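So the school board forum finally happened Thursday night, and I went, because apparently this is who I am now. I used to spend my evenings watching baking shows. Now I sit on a folding chair in the Rendano Middle School gym and write down what people say about bus routes.

There are two candidates for the open seat. Somkiat Chaiyaporn has been on the parks board for ages and talks like he's reading you the back of a cereal box, very calm, very thorough. Paweena Luangrath runs the tutoring center over on Cirneck Street and talks with her whole body. She knocked the microphone off its stand twice!

The first question was about the Drendano building, which has sat half full since the district redrew the lines. It was built for 900 kids. Chaiyaporn wants to close it and move everyone to Ruangrit Elementary. Luangrath wants to keep it open and put the preschool program in the empty wing. They went back and forth on this for a good long while, and I have to say she had the better numbers. She pointed out that 113 families are on the preschool waiting list, and he said he'd "have to look at that," and somebody behind me groaned out loud.

He got his own back on the budget, though. She wants late buses every day and he asked her, very politely, which line it comes out of. She said reserves. He said which reserves. It got a little quiet in there.

I got home after ten, still arguing with both of them in my head, and typed most of this up before bed.
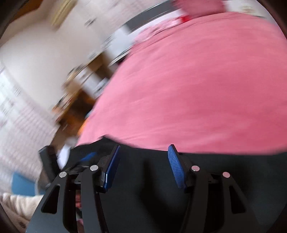
Pink blanket, a bit blurry.

Anyway, the part that really got me was the turnout talk at the end. The last time this seat was up, the winner got 1,115 votes. That's it! My high school graduation had a bigger crowd (okay, maybe not, but it felt like it). The moderator asked each of them how they'd get more people to care, and both gave the same answer about "meeting folks where they are," which I've heard at every forum since I started going to these.

I'm leaning Luangrath, but I want to hear more about the bus money first. Her flyer says the late buses would cost $2,000 a week and I can't tell if that counts the drivers or only the fuel. If you know, leave me a comment. Ballots come in the mail in December, and if you've moved, please check your address with the county before then.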